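Teltport Residents' Services
Household Guidance: Setting an Individual Place at the Table
Updated 7 Jul 2020

Residents who take meals in the shared dining rooms at Osum House and Reddy House are asked to set their own places before service begins. The guidance in this section applies to everyday meals. Arrangements for holiday dinners are issued separately in August.

Preparing the surface
Wipe the table with a damp cloth and dry it before any linen is put down. White tabletops show water marks readily and should be dried with a second, clean cloth. Crumbs left under a napkin will work their way into the weave and are difficult to shake out later.

Laying the cloth
A cloth napkin may be used as a place mat when the standard mats are in the laundry. Open it fully, lay it square to the edge of the table, and smooth it from the center toward the corners with the flat of the hand. A little rumpling at the edges is acceptable. Checkered and other patterned cloths hide small stains better than plain ones and are recommended for children's places.

Plate, spoon and cup
The plate goes down first, in the middle of the cloth, and the remaining pieces are placed in relation to it. With a square plate, turn the sides parallel to the sides of the napkin. The spoon lies to the right with the bowl away from the diner and the handle toward the table edge. The cup stands above the spoon, near the upper right corner of the cloth, where it can be reached without passing a sleeve over the food.

Plastic cups should be used at any place set for a child under six. Glasses are kept on the upper shelf and are returned there after washing.

Chopsticks
Chopsticks are stored in pairs and should be checked for matching length before they are set out. Metal chopsticks roll easily — lay them down last, after the plate and cup are in position. A single chopstick without its partner is to be returned to the drawer marked for odd pieces.

Care of colored and gold-finished ware
Pieces with a gold finish are washed by hand in warm water with a soft sponge. Scouring pads, bleach and dishwasher tablets will dull the color. Dry each piece at once and do not stack glazed plates without a sheet of paper towel between them. Chipped plates are withdrawn from use and reported on the Ikudard household form, section 17.

Cloth napkins are washed at a low temperature with similar colors and pressed while slightly damp. Fold each one no more than 2 times for storage, so that it will lie flat when it is next opened. 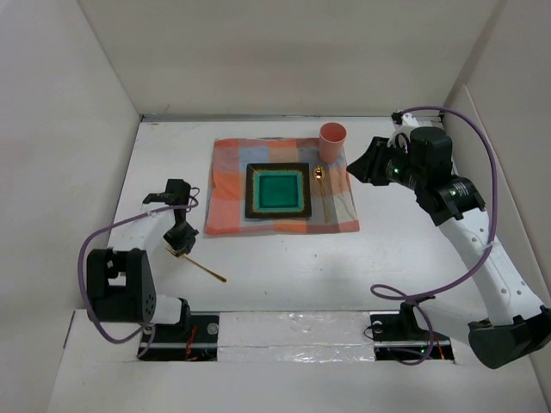
Replacement napkins and cups may be requested at the linen counter during regular hours. Requests for a full set should be made in writing and should state the house and the number of places required.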